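Cell 4 maintenance and setup meeting
Minutes of the meeting held on 12/21/22

Present: maintenance lead, cell operator (day), cell operator (evening), controls technician, stores, safety representative. Trevton joined by telephone for items 3 and 4.
Apologies: production planning.

1. Minutes of the last meeting

Agreed as a correct record, with one change. Under item 5 the word "replaced" should read "re-tightened". The wrist connector was not replaced in October and the part is still in stores.

2. Actions carried over

Spare fingertip pads: received and booked in. Stores has them in the drawer under the controller, with the old part number crossed through.

Cable wrap on the forearm: done. The evening operator asked that the loop at the wrist be left a little longer, as it pulls tight when the arm reaches the far corner of the table. The controls technician looked at it before the meeting and agreed. New loop to be fitted at the next stop.

Backup of the arm program: done, but only to the laptop. A second copy is to go on the shared drive. Carried over.

3. Gripper

The counter on the gripper stood at 3,388 cycles when it was read for this meeting. It was last reset when the fingers were changed. Trevton's advice is to check the finger screws and the play in the jaws at fixed intervals and not wait for a fault. The meeting agreed to check every 100 cycles while the tape roll work is on, and to look at the interval again once there is a month of readings.

Play in the left finger was measured and is within the limit on the Gotanen sheet. The right finger was also within the limit but closer to it. One screw had backed out slightly. It was cleaned, refitted with thread lock and marked with paint pen.

The grip used for rolls was discussed at some length. The roll is stood on its edge and taken by the wall, with one finger in the core and the other against the outside. The day operator reported that this works well with full rolls, but the closing force is too high for part-used ones and can dent the core. The controls technician proposed two force settings, chosen by the width at which the fingers meet the roll. Agreed to try this.

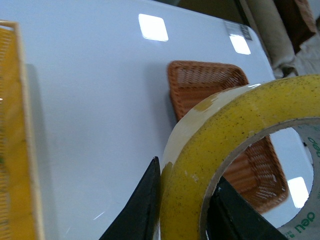

The starting figure for the lower setting will be 20 per cent under the present one – the technician will bring it down further if the cores still mark. Any change is to be written in the cell log with the time and the initials of whoever made it. Two changes last month were not written down and it took most of a morning to find them.

Adhesive on the fingers was raised by the evening operator. Residue builds up on the inner faces and a roll can hang on for a moment when the jaws open. Wipe both faces at the start of each shift with the cleaner from stores and a lint-free cloth. Do not use a blade on the faces.

4. Wrist camera

The Rulora mount is holding its position. The calibration was run again after the screw was refitted and the offset had hardly moved.

Reflections from the ceiling lights on the white tabletop are still a nuisance. The camera sometimes takes a bright patch for an edge. Three options were put forward: a matt covering for the table, a diffuser on the lights, or a change to the exposure. Trevton suggested trying the exposure first, as it costs nothing and can be put back. The controls technician will do this and keep a note of the old values. Stores will get a price for a matt sheet in case it is needed.

The safety representative asked that nobody change the lights from a stepladder inside the cell without the isolator locked off. Agreed.

5. Table and baskets

The woven baskets are light and shift if the gripper brushes the rim. The operators would like locating strips on the table. The maintenance lead was in favour, provided they can be taken off for cleaning. A set will be cut and tried with one basket first.

Table to be wiped down daily, including the corners.

6. Controller

The fan filter was changed. The Erdős power unit has shown no further trips. The door seal is worn at the bottom and a new length has been ordered.

7. Any other business

The teach pendant hook has come loose again. Maintenance to fit a larger one.

Actions

Controls technician: second copy of backup; two force settings; camera exposure trial.
Maintenance lead: longer wrist loop; locating strips; pendant hook; door seal when it arrives.
Operators: shift-start wipe of fingers; daily table wipe; gripper check every 100 cycles, entered in the log.
Stores: price for matt sheet; reorder cleaner and cloths.

Next meeting: to be fixed when production planning has confirmed the January stop.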